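Recipe Testers Wanted for Our Winter Slow Cooker Collection 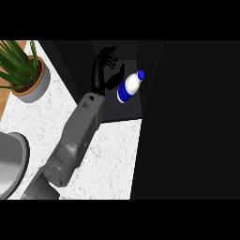 Drerard Test Kitchen - Home Cooks Team

Do you love a pot of something good bubbling away all afternoon? Then we would dearly like to hear from you! We are putting together a new collection of soups, stews and braises for the slow cooker, and before any of them go to print we want them cooked in ordinary homes, by people who have kids to pick up and a sink full of dishes.

You don't need any training at all. If you can chop an onion and tell us frankly that the barley soup needed more salt, you are exactly the kind of cook we're after. We'd be especially happy to have a few people who cook without dairy or who feed picky eaters (we know you're out there, and we know you have opinions).

Each tester gets 5 recipes, starting in January, and has four weeks to make them. For every recipe you fill out a short form - how long the prep took, what you had to swap, whether anyone asked for seconds - and send us a quick snapshot of the finished dish if you can manage it. We pay $200 once all your forms are in, and your groceries are covered on top of that, so please hang on to your receipts.

You will need your own slow cooker, 4 quarts or larger, and a way to get to our Juncombe kitchen for one evening get-together at 6:30 p.m., where we'll eat, swap notes and send you home with leftovers.

To apply, write a few lines about what you like to cook and the last dish that went wrong on you, and send them to Kazimír Vaněk at the Drerard front desk in Juncombe. He reads every note himself and will write back, though it may take him a week or so in the busy season.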